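August 21, 2021

Endell file, surveillance review. Daryna and I went through the logs from the Ladefoged street job this morning. There are 215 entries, and 118 of them have a time but no location. Most of those come from the second shift, when the observer was switching between the car and on foot. The client's lawyer will ask about them, so they need to be filled in from the radio notes before anything goes out.

Etelka checked the clock on the car recorder against the office clock. The recorder runs six minutes fast. I have written the offset on the inside cover of the log and have not changed any of the original times. Please leave them as they are. 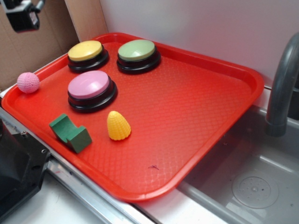
Red tray with three buttons and the pink ball, by the sink.

Ratora called back about the records search. They can do the property and court filings but not the vehicle history, so that part goes to Zascombe as in April. Grímur has the account details. The quote was 80 an hour and I said fine.

Tried writing the subject's Tuesday as a single timeline instead of one page per observer. Much easier to read, and it showed a gap after lunch that neither of us had noticed – both observers had logged "subject inside" without saying which building. Nanna thinks it was the pharmacy. I would like that from her notes and not from memory. Until then the timeline says "location not recorded."

Still open: signed retainer for the Kirkegaard matter, mileage sheets from Grímur, new batteries for the handheld radios.

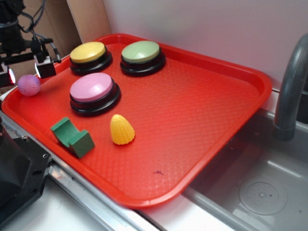

Can an observer correct a log entry after the shift is over?
Only as an addition. The original line stays readable, and the correction goes underneath with the date, the time and the initials of whoever wrote it.

Daryna has the log over the weekend. Radio notes are in the gray cabinet, second drawer.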